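五月换季通讯:厚衣服收起来,床先腾出来

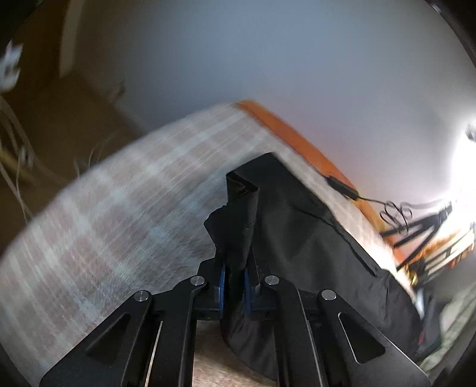 黑色的料子搭在床沿,底下是格子毯。

一到五月,我们编辑部的邮箱里全是衣柜的事!上一期请大家讲讲自己怎么换季,收到71封来信,有人写了满满三页纸,连抽屉里垫什么纸都交代得清清楚楚(非常爱看,请继续)。读下来发现,大家吵得最热闹的问题居然是:衣服到底在哪儿叠?

答案五花八门,饭桌、地毯、熨衣板、沙发扶手都有人投票,不过支持床的读者最多,我也是坚定的床派。床够大,高度也合适,站着坐着都能干活,一件长外套可以从领子到下摆整个摊开,袖子也有地方放。叠到一半想歇会儿,往旁边一坐就行,多舒服!

Fitriani Sitompul住在Umine小区,她的来信我读了两遍。她的办法是先把床铺好,再在上面盖一条不怕折腾的旧毯子,所有衣服都倒在毯子上。深色的放一边,浅色的放一边,黑色的单独一堆,留到最后再叠,她说黑衣服最会粘毛,早早叠好了也得重新抖开。她还特别提醒,滑溜溜的面料别往床沿堆,稍微碰一下,整件就顺着溜到地上去了。这一点我深有体会,我那件带里子的黑风衣,一个下午捡了四回。

说到滑面料,很多人问怎么叠才不散。我这几年试下来最顺手的是这样:拎住两边肩线,先抖一下,让它自己垂直了,再平放到床上;找到侧缝,把两条侧缝对齐,用手掌从中间往外抹平;袖子沿着缝线折进去,然后从下摆往上卷,卷得松一点。卷好的一条竖着插进收纳箱,拿的时候一抽就出来,旁边的也不会跟着塌。真丝和很薄的衬里我还是挂着,卷过一次,熨了半个晚上,再也不敢了。

Sutrisno Sinaga的路线完全不同,他一件都不卷,全部叠成同样大小的方块,用一本旧杂志当模板。杂志放在衣服背面正中,左右往里折,下面往上翻,抽走杂志,好了。他说家里两个孩子也会,周末早上比赛谁叠得齐,输的人去倒垃圾。我照着试了一柜子T恤,真的很漂亮,打开抽屉心情都会变好!只是遇到连帽衫就有点头疼,帽子怎么折都鼓出一块来,有高招的读者请务必来信。

再讲讲毯子。薄的格子毯我是留在外面的,五月的夜里说凉就凉,搭在床尾随手能拉上来。厚的那几条洗完要晒透了再收,摸着干还不够,折起来捂一个小时,再伸手进去摸摸里层,一点潮气都没有才放进袋子。樟木块用小布袋装着,不要直接贴在浅色的料子上。

收纳箱也是来信里的热门话题。Honora的布箱有三位读者提到,喜欢它正面能开口,压在最底下也拿得到东西;Fekell的透明盒子支持者也不少,不用贴标签,一眼就知道里面是什么。我自己家里两种混着用,床底下放布箱,柜顶放透明盒。标签我还是会贴,写上季节和是谁的就够了,写太细了到秋天反而懒得看。

最后是一个好消息:Warrier街的旧衣交换角这个月照常开放,下午两点到五点,带来的衣服洗干净、扣子扣好就行,缺扣子的也收,那边有针线盒。上一季一共换出去1,655件,我抱回来一件墨绿色的毛背心,喜欢得不得了,打算今年秋天第一个穿它。

下期想聊鞋子。雪靴怎么收、鞋盒留不留、楼道里那双到底是谁的,都可以写来,照例寄到编辑部信箱,附一张手绘的鞋柜图更好!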